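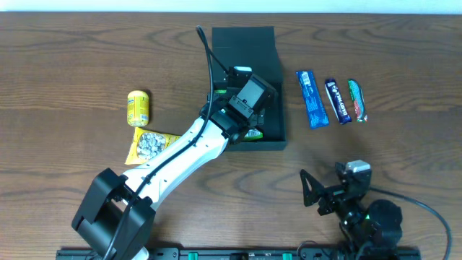 My sister-in-law has asked me three times now whether I'd pay for a robot that did the snack drawer. She means it as a dig, because the snack drawer in our house is a disgrace and I'm the one who writes a blog about automation. But it's a better question than she thinks! Putting shopping away is exactly the sort of chore I'd hand over tomorrow, and it's horribly hard for a machine. Take a few chocolate bars, a bag of nuts or something like them, a little can and an open box to put things in. The can is easy enough, it's stiff and it stands up. A Dairy Milk lying flat on a table is another matter, because you've got to get your fingers down either side of something barely thicker than the fingers are. And then the bag, which changes shape the moment you touch it. My four-year-old nephew can do all of it while talking about sharks.

I've been meaning to write this one since May last year, when I went round the packing room at Budley (they do gift hampers, the kind with shredded paper and a jar of chutney you never open). I'd assumed it would be full of clever arms by now. It has a very clever conveyor, and a machine that folds cartons so fast it made me laugh out loud, and then a long bench of people putting things in boxes by hand. I asked why and got a rather tired look. Every hamper is different, the suppliers change their packets whenever they feel like it, and at Christmas the whole range gets swapped over in a fortnight. The woman showing me round said they'd had a quote for automating one bench and that it had gone straight in the bin.

So that's the shop floor. Where the job is the same thing over and over, machines won years ago and we've all stopped noticing. Where it's a jumble, it's still hands.

I put this to Apolline Mallet, who I met at the Trurska open day and who has been very patient with my emails ever since. She works on gripping and she thinks I'm too gloomy. Her argument is that the hardware has been good enough for ages, and that what's changing is how you tell it what to do. In the old way somebody sat and typed in where everything was going to be, to the millimetre, and if the chocolate had slid a bit to the left then bad luck. Now people are having machines learn from lots and lots of goes at the same little job, with the things in slightly different places. She reckons tidying is the right thing to practise on, precisely because it's dull and because any one of us can see straight away whether it's been done properly. 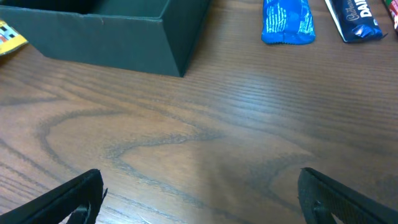
She also told me off for going on about speed. I'd said I could pack a box of sweets before one of these arms had made up its mind, and she said fine, but would I like to do it 2,693 times? Fair point. I wouldn't like to do it 3 times. A dishwasher is dreadfully slow if you stand there and watch it, and I don't stand there and watch it, I go and sit down.

What I would mind is having to check. If I've got to follow the thing round the kitchen to see that it hasn't squashed the crisps, then I may as well have put them away myself. One of the commenters on my hoover post (hello Rajan, still waiting for those photos) said he'd be happy with a machine that got it right 99 times out of 100. I wrote back that I put a lot more than 100 things away in a month, so he'd be finding yoghurt in the airing cupboard before long. He says he'd get used to it. I think his wife might have views.

Then there's money, and I don't have a good answer. I had a look at the Fulum catalogue, and even a spare set of fingers was £363, with no arm to put them on. You can buy an awful lot of drawer dividers for that.

Anyway, what I told my sister-in-law was no, not yet, ask me again when it can manage the bag. She's bought me a plastic tub with a lid instead, and the biscuits are already on top of it. Next time I'm going to have a go at laundry folding, so if any of you have seen a machine deal with a fitted sheet, please do get in touch, I'd love to come and see it.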